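Hi all – quick update on the Mulik arm evaluation, covering January. I promised to keep these short, so I'll try!

Setup went better than I feared. The Mulik kit came with the Billia software license, and I had the arm mounted and moving before lunch on the first day. The play kitchen has been great to work with. We've logged 1418 attempts at pot and toy food tasks, out of the 2317 in the plan you signed off on.
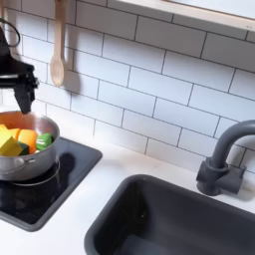
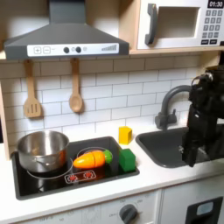
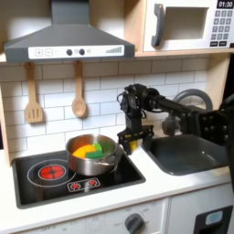 Toy kitchen sessions, Mulik arm and gripper

My main gripe is the Billia updates. The last one wiped our saved positions and I lost most of an afternoon getting them back – support was friendly but slow. The manual also skips wrist calibration completely, so I've been writing my own notes (happy to share them).

On money, we're fine. I spent 500 dollars on spare fingers and cables from Skedalov, and that should carry us through. Next up is the Bae gripper, which I'd like to run for three weeks on the same tasks before I recommend anything. Could you let me know if the loan can be extended?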